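Talks > Cricket > Club matters > Speaker notes

Home Fixtures Talks Ground Contact

Speaker notes: who speaks for a small cricket club?
Motach District clubs evening, 6 September 2018

Begin with the letter. In August our club in Flirkwood received a letter which said that we had spent the league grant on a bar. Read the first line aloud, then wait a little.

Say how we answered. The first draft was 298 words and it was very angry. We did not send it. The second draft had only the facts: the grant was 2299 pounds, all of it went to the practice nets, and the bill from Menon was on the noticeboard for any member to read.

Ask the room: how many clubs have a written rule about who may answer the newspaper? Give them time to think. We had no such rule, and so two members gave two different answers on the same day.

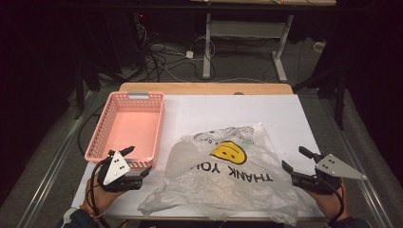 Next point is the time. We took seven days to reply, and in a small town this is too long. People had already made up their minds at the Nenel match - nearly 40 of them were there, and I heard the story at tea from both ends of the table.

Speak slowly here. An accusation is not always made in bad faith. The writer had seen new chairs in the pavilion and did not know that they were a gift. We should have told the members about the chairs in spring.

Show the rule we have now. One person answers, one other person reads it first, and the accounts go with it.

If there is time: the question of social media. If not, go to questions.

Comments

Very useful evening, thank you. Could you put the text of the rule on this page?

We had the same trouble with our roller. Our reply was much too long as well.

I still think seven days is fine if the facts are correct.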